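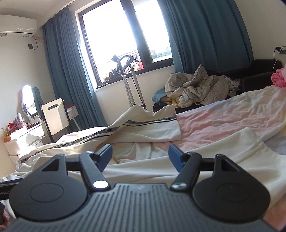 The gripper, the bed and the white thing with the lettered stripe.

28 March 2024

So I've been teaching a robot to fold laundry. Well, I've been squeezing a gripper over a bed for hours at a time, and somewhere down the line a robot arm is supposed to learn from it. I signed up for this in February through a small outfit called Tradel, who are putting together a folding set they've named Karnham (no idea, I asked, it's a village or a person or both). A few of you emailed after my last post wanting to know what the work is like day to day, so I'm going to ramble a bit.

The idea is simple enough. You hold the gripper by its handle, you do the job with its two fingers, and everything the fingers did gets saved along with the video. You don't need a robot in the room at all, which was a big relief to me when I looked at the size of my hallway!

What you do need is patience with cloth. I folded my first sweater with the thing and felt like I was wearing oven mitts. You've got two flat pads that close toward each other and that's your whole hand. No thumb to smooth with, no pinky to hold the corner down while you think. You pinch an edge, lift, carry it over, let go, and then the corner you did first has slid off somewhere. My best trick so far is to come in low and almost flat, get one pad under the edge, and close slowly. If I come straight down I grab two layers every single time.

The target was 100 good folds in the first batch. I handed in 186 takes to get there, so you can do the math on how many went in the trash. Most of mine got bounced for speed. I rush! The notes that came back said "pause before release" so many times that I now pause before I let go of a coffee cup.

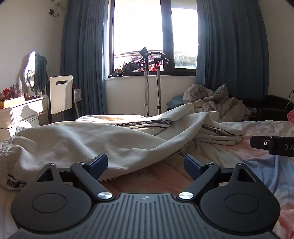

Big soft things are the worst, by a mile. A T-shirt has a shape and it more or less stays put, but a thick blanket just slumps wherever it likes, and you end up dragging it in little bites. I gave myself 20 minutes for one last week and used every one of them. Tradel says the messy starts are worth more than the tidy ones - they want the arm to see cloth in every kind of heap - so I've stopped straightening things up before I press record. I can live with that part of the job very happily.

The other thing I had to unlearn was fixing mistakes by hand. If a fold goes wrong you're supposed to fix it with the gripper, on camera, and keep going. A recovery counts as a good take as long as you finish. I didn't read that bit properly and threw out 6 takes that would have been fine. Grr.

My wrist is okay, for those who asked. I swap hands when it starts to complain, and I've learned to rest my elbow between takes.

Next up is the Nastitz batch, which is all towels, and then they're sending the first results over from Ren, their test arm. I've asked for video of it folding something, even badly. I'll post it if they let me.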